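Umisach Lake Rowing: Your Questions, Answered

Hi! I'm Dayana Chávez, and I coach the learn-to-row and novice groups at Umisach. I get the same emails over and over (which is fine, I like email), so I finally sat down and wrote out the answers. If yours isn't on the page, write to me and I'll add it.

Last updated Jan 12, 2018

GETTING STARTED

I've never been in a rowing shell. Can I still sign up?

Please do! The learn-to-row class is for people who have never touched an oar. You'll spend the first session indoors on the rowing machines, the second in the wide training boat tied to the dock, and after that we push off. I started at 31 and fell in on my second day, in front of a wedding party. You'll be fine.

How fit do I need to be?

If you can walk up two flights of stairs and get down onto the floor and back up again, you can start. The getting in and out of the boat is what surprises people, because the seat is low and the dock is lower than it looks. Tell me ahead of time about bad knees or a bad back. I can put you in a seat that's easier to reach and have someone hold the boat a bit longer.

Do I have to know how to swim?

Yes. Everybody who goes out on the water does a swim check at the town pool first: ten minutes of treading water, then putting on a life jacket while you're in the deep end. The life jacket part is harder than the swimming, so practice it if you get the chance. Your check is good for two years. Juniors redo theirs every year.

What's the difference between sculling and sweep?

In sculling you hold two oars, one in each hand. In sweep you hold one bigger oar with both hands and somebody else covers the other side. We teach sculling first in the spring class and sweep first in the fall class, mostly because of which boats are free. People get very attached to whichever one they learned first. I'm a sculler and I will try to convert you.

How young can my kid start?

Twelve, if they can pass the swim check and carry their end of a quad with three other kids. Height doesn't matter much at that age. Small kids who like being in charge often end up coxing and love it.

GEAR AND CLOTHES

What should I wear?

Snug clothes. Bike shorts or leggings, a shirt that isn't baggy, and socks you don't mind getting gross. Loose shorts get caught in the seat wheels, and pockets catch your thumbs (or the oar handle, and then you stop very suddenly). No hoodies with a front pouch! I say this every season and every season there's a hoodie.

Bring a layer you can take off and tie around your waist. Bring water too, and a hat if you burn.

Do I need gloves?

I'd skip them. You'll get blisters for the first few weeks, then they harden and you forget about them. Gloves bunch up and make you squeeze the handle, and squeezing is what tires out your forearms. Tape is fine on a sore spot. In really cold weather we use pogies, which are little mitten covers that go over the handle so your bare hand is still on the grip. The club has a bin of them and you can borrow a pair.

Which boats will I be rowing?

Beginners go out in our two Brendby quads. They're wide and heavy and very forgiving, and you can learn a lot in one before you ever feel tippy. Once you've finished the class and rowed with the novices for a while, you can be checked out for the Eyvindsson doubles. Those are lighter and they'll tell you right away when your hands are uneven.

The Starkine single is sign-out only and you need my okay or Citlali's. It's our newest boat and I'm a little protective of it, sorry.

Can I keep my own boat at the boathouse?

There are 5 private racks and right now they're all taken. You can put your name on the list on the office door. The bottom racks come up more often since people get tired of crouching. Oars go in the oar room with your initials on the sleeve, and please don't lean them on the fence, they blow over.

PRACTICES

When do the classes run?

The spring class starts once the water is warm enough for us to go out without a launch glued to every boat, so the date moves. The fall class always begins in September. Each class has eight sessions. Mornings start at 5:30, and I do mean boats off the rack at 5:30. There's an evening group too, but the wind usually comes up late in the day and you'll lose more sessions to it.

What happens if I'm late?

We wait five minutes and then we shuffle the lineup. If a quad is missing one person, it can't go out as a quad, so please text me the night before if you know you won't make it. If you show up after we've launched, you can still use the machines. I won't be mad. Your three boatmates might be.

Do you row in the rain?

Yes, rain is fine and the lake is often flattest then. We don't go out in lightning, fog where we can't see the second buoy, or whitecaps. After thunder we stay off for thirty minutes and the clock starts over each time we hear another one. I make the call at the dock. It's better for everybody if you just come, since the machines are always there.

Which way do I go around the lake?

Counterclockwise, keeping the shore on your starboard side. Careful, because you're facing backward and starboard is on your left hand! Turn at the second buoy unless a coach is with you. There's a shallow patch off the swimming beach that has eaten two fins, so give it plenty of room. Fishing boats don't always see us. Look over your shoulder every five strokes or so, and call out early.

What do I eat before a 5:30 practice?

Something small and boring. I have half a banana and toast and then a proper breakfast afterward. A few people row on nothing but coffee and do okay on short days, but I wouldn't try it before a long steady row. Bring a snack for the drive home. And eat a real dinner the night before, with some vegetables in it, which is the part my juniors skip.

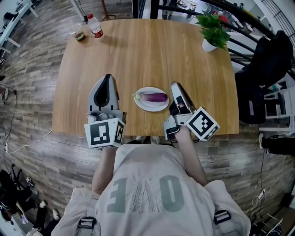
How long before I can race?

Most people do their first race in their second season. We enter a novice quad in the fall head race across the lake, and anyone who has come to practice regularly since spring can ask for a seat. If you already row hard on the machines you may be ready sooner, but boat handling takes as long as it takes, and I'd like you to be able to stop quickly and back up in a straight line first.

RACING

What is a head race, anyway?

It's a race against the clock over a long course, with boats starting one after another with a gap between them. You might get passed, or pass someone, and you often don't know how you did until the results go up. Sprint races are the short side-by-side ones you've seen on TV. We do more head races because our lake is long and skinny and doesn't have room for lanes.

What's a good time on the rowing machine?

Depends on your age and size and how long you've been at it! I'd compare you to yourself. We do a 2,000-meter test at the start and end of each season, and I write the times in a notebook, not on the wall. If you hate the test you're in good company. Go out slower than you want to for the first 500, you'll thank me later.

Do I have to race?

Not at all. About half the club never does. Some of our best rowers go out in a double, row to the far end, drift around looking at herons and come home.

MONEY AND PAPERWORK

What does it cost?

The class has one fee that covers the boats, the coaching and your swim check. Full membership is billed once a year, or you can split it into 4 payments. Citlali Villalobos does the books and has the current prices, and she'll answer faster than I will. Ask her about the junior rate and the family rate as well. We also have a bit of money put aside for people who can't swing the fee, and asking about it stays between you and her.

Can I get a refund if I quit?

Before the third session, yes, all of it. After that we can move you to a later class but we can't give the money back. If you get hurt, talk to us and we'll work something out.

What's the door code?

Nice try. You get it when you've finished the class and signed the waiver. The number on the key box by the ramp, 1274, is just the box's inventory number, so please stop typing it into the door, it locks the keypad for everyone.

I broke something. What now?

Tell me! Write it in the log, put a red tag on the boat and leave it on the slings or the rack. A loose rigger nut is a two-minute fix if I know about it and a very bad morning if I don't. I've cracked a bow ball and bent a rigger myself, so you won't get a lecture.

Where do I park?

In the gravel lot above the ramp. Leave the bottom row open for trailers, and on race weekends park up at the school and walk down. The path has a slick bit near the footbridge when the leaves are down.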